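Murno: fence and gate collision fixes for block worlds

Version notes, 1/10/20

Murno is a small server mod. It changes how the game decides if a player, a mob or a boat can pass over a low block. The normal game uses one height for the block you see and another height for the block you touch, and on some maps these two do not agree. Murno reads both and keeps the higher one.

Installation

Put the file murno.jar in the mods folder and start the server again. The library Tulteo must be there before the first start. If you use Sillum for your map borders, load it after Murno, or the borders are read as open gates.

Settings

step_limit: the highest edge a walking entity can take. Default is 2.
check_slabs: yes or no. With "yes", a slab next to a wall is counted as part of the wall.
log_misses: writes one line for every jump which was refused.

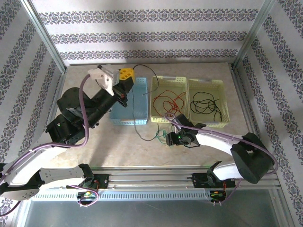
Teresa Nic Aodha wrote in the tracker that check_slabs also closes her stairs when they touch a wall from the side, and that horses stop there and do not turn back. She asks for a list of blocks to leave out. I agree with her. The list is planned for March, and until then please keep check_slabs on "no" in worlds with many stairs.

Test worlds

The tests run on the map Kettler, which is included in the folder worlds. It has 641 jump points, and 117 of them are next to a gate. In the last run 81 points gave a different result from the version before. All of these are written in changes.txt with the old and the new height.

Please do not edit Kettler by hand. Make a copy and give it another name.

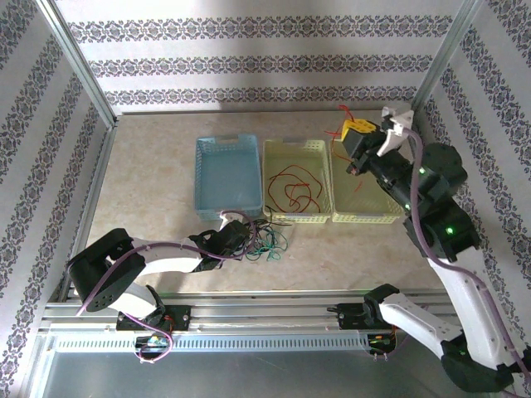
Two robot arms and a light blue basket on the tabletop

Known problems

Carpets on top of a fence are still ignored.
Boats can get stuck on a closed gate if the water is one block deep.

License and contact

Free to use and change if you keep my name in the file. Lahcen El Ouafi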